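Why does my laser cutter need a fan?

Hello again! Last time I told you how I saved up for my little laser cutter, which is called a Plunerel. Lots of you wrote in to ask why there's a fat silver hose coming out of the back of it, so let's talk about smoke.

A laser is a very thin, very strong beam of light. When you point it at a sheet of card or wood, it makes one tiny spot so hot that the stuff there turns into smoke and gas. Move the spot along a line and you've got a cut. Clever, isn't it? I still press my nose up to the lid (it's a special orange lid that blocks the light) and watch it go.

But all that smoke has to end up somewhere. If it stays inside the box, it gets in the way of the beam, and it leaves brown, sticky marks on whatever you're making. It's also nasty to breathe, even if it smells a bit like a bonfire. So there's a fan at the back, sucking the air out and pushing it down the hose to the outdoors.
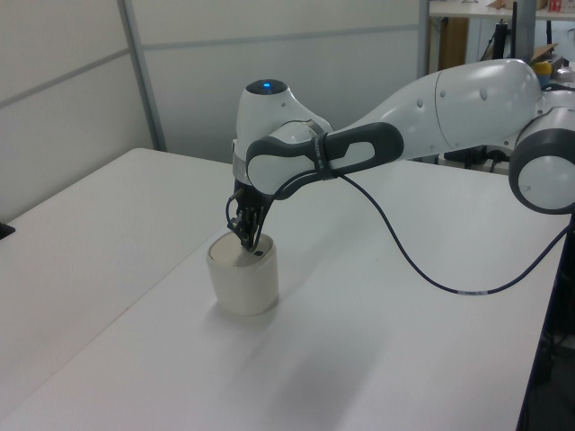 Sinusska, June

My first fan was hopeless. It was a small one I got for next to nothing, and it hummed away very busily and hardly moved any air at all. I cut out 30 paper-thin wooden stars for my niece and every single one smelled of burnt toast for a month!

Then my friend Ulises Huamán showed me a trick with a strip of tissue paper. You hold it near the slot where the air goes in (with the laser switched off, please) and see what the tissue does. If it gets pulled flat against the slot, your fan is strong. If it only wobbles a bit, your fan is weak. Mine wobbled.

So I bought a bigger one from a shop called Lovon. Now the tissue goes SLAP against the slot - I love that noise. I made the hose shorter as well, and took out two of the bends. Air is a bit like you running down a corridor: every corner slows you down.

Could you try the tissue test at home? Yes, with a grown-up, on the fan in your bathroom ceiling. Ask them to hold the tissue up there for you. If the fan has a lot of fluff on it, it might do badly, and then somebody has some cleaning to do.

Next time I'll tell you why some plastics must never go in a laser cutter, even with a very good fan.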